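Giltier Opens Remote Teaching Trial for Kitchen Robot Arms

Giltier has opened a trial in which people with no programming background teach a robot arm simple kitchen tasks by remote control. The company confirmed the start of the work in a notice to its research partners and said the first stage would run through April.

Under the trial, an operator sits at a desk with a hand controller and guides a simulated arm through a task from start to finish. Each completed run is saved as a demonstration. The saved runs are then used to train Grisska, the company's control software, which attempts the same task without an operator. Teaching takes place in simulation first, and tasks that meet the company's review standard will later be repeated on a physical arm by guiding it directly by hand.

The first stage covers eight tasks, among them moving a bowl along a counter and setting a bottle back in its place. Operators are asked to record 100 demonstrations of each. Some 285 demonstrations had been accepted when the notice was issued. A run is rejected if the operator pauses for more than 90 seconds or if the arm strikes the counter.

"We want the person who knows the task to be the person who teaches it," said Cosmin Filip, who directs the trial for Giltier. "A cook should be able to show the arm how a thing is done and leave the engineering to us."

Operators were recruited through Cultness, a training provider for the catering trade. Alby Treloar, program manager at Cultness, said that new operators complete a half-day course before their runs are counted, and that most of the course is spent on moving the wrist smoothly and judging distance on a flat screen.

The kitchen used in the trial was modeled by the design office Dumitrescu. Objects on the counter may be changed between sessions so that the software does not come to depend on a single layout.

Giltier said it would publish a written account of the first stage after the review is complete. Partners who wish to propose further tasks may do so through their usual contact at the company. 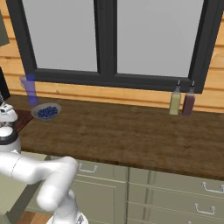
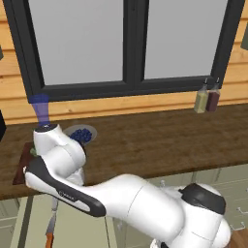
Views of the simulated kitchen, with the white arm at the counter.

LONDON, Mar 7, 2024. Giltier will accept applications from a second group of operators once the first stage has closed. Applicants need no experience with robots, but they must be able to attend the half-day course in person. Places will be assigned by Cultness, and existing operators may continue into the second stage without applying again.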